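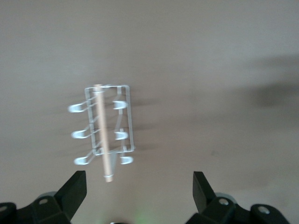 The Galier mug and cup rack, white wire with a wooden rod

Search the shop Go Basket (0)

Posted in March by the Iludstead kitchen desk
14 comments Share

I've been meaning to put this one on the site for ages, because people keep asking for it at the counter and I keep having to write the name on the back of a receipt. So! The Galier is a small white wire rack with six hooks, three down each side, and a plain wooden dowel running through the length of it. The hooks curl round at the ends into a sort of cup shape, and it's that curl that sold it to me when the Gidberg catalogue came in. I've had racks at home with little stubby pegs and I've swept up the results.

I use mine for mugs. You could just as well hang measuring cups on it, or tea strainers, or keys if your hallway is anything like mine (we go through a lot of keys). One customer bought two for her sewing room and has ribbon scissors and tape measures dangling off every hook, which I'd never have thought of.

What I like about it

It's light. You can pick it up with one hand while the other one is holding the kettle, and it goes in the sink for a wash without you having to empty half the worktop first. The dowel has a small white collar towards each end, and the light wood keeps the whole thing from looking like something out of a shop fitting brochure. I did wonder whether white and pale wood would be a bit bland, but it sits quietly in a busy kitchen and mine is very busy.

There's also a slanting wire inside the outline that braces it. My old rack didn't have one and went lopsided within the year, poor thing.

What I'm less keen on

The hooks are on the generous side, so tiny espresso cups can look a bit lost on them. And if your mugs are the great big soup sort, hang them on alternate hooks or they knock together. I've got four big ones and two ordinary ones on mine and that works nicely.

Where to put it

I'd go for somewhere plain if you can. The first one I had at home was shoved in between the bread bin and a very loud set of tiles and you could hardly see it was there. I moved it on a Wednesday evening when I should have been doing the accounts, and it looked like a different rack!
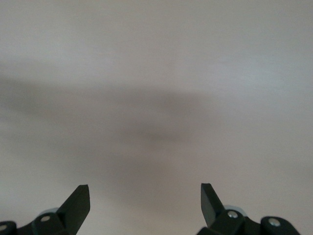

A pale background does it a lot of favours, especially with coloured mugs, and you get nice soft shadows off the hooks when the light comes in low. If you've only got patterned walls, don't let me put you off, just give it a bit of breathing space either side.

Looking after it

Warm soapy water and a soft cloth for the wire. Wipe the dowel and dry it straight away, don't leave it soaking. I rub a drop of food-safe oil into mine every couple of months. Please keep it out of the dishwasher, I tried it with an early sample and the wood went furry.

Ordering

Our code is 429, and it's the same code if you ring up. We send them out through Chaudhary, who are quick and very good about leaving parcels with neighbours. Orders in before 2 in the afternoon go the same day. It comes in a flat brown box with paper padding, and there's a spare pair of collars in a little bag, so have a feel round the bottom before you recycle it.

Gidberg tell me they're making another 3,000 for the summer, so if it shows as out of stock, pop your email in and I'll let you know when ours arrive.

Share 37 likes Leave a comment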